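Minutes of the software meeting, Pronar project
Start 2:15 in the afternoon. Minutes written by the planning group.

1. Controller
The new force limit is merged. The loop still runs at 1,000 Hz, and we saw 19 late cycles in the long test. The control group will check the logging thread first. 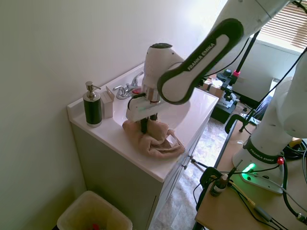
Perception of cloth is still the weak point. The Puletti segmenter was trained on flat cloth and gives a broken mask when the cloth is folded over itself. With a bunched towel at the front of the sink counter, one corner hanging over the lip and the fingers pressed into it, the mask must also separate cloth from gripper. It was agreed to label 600 more frames of this type.

2. Planner
Wanigasekara now replans every 100 ms. The collision model of the counter has too large margin at the front edge, so some grasps are refused. Margin will become a parameter in the config file. 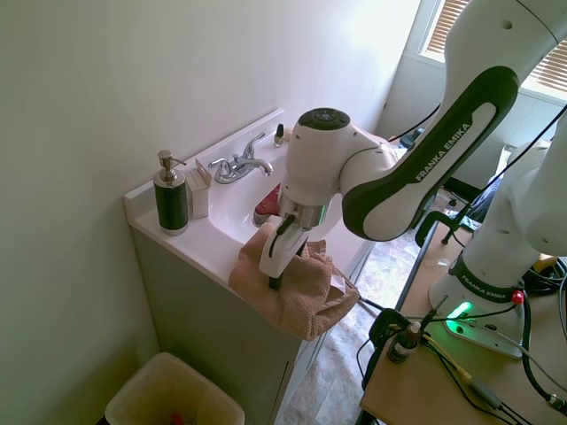
The same parameter is needed for the faucet, with its own value. One member asked to keep the old default until the replay tests pass. Agreed.

3. Tooling
Fukidthorpe viewer loses time sync after pause. Ticket stays open, moved to September.

Meeting closed 3:05.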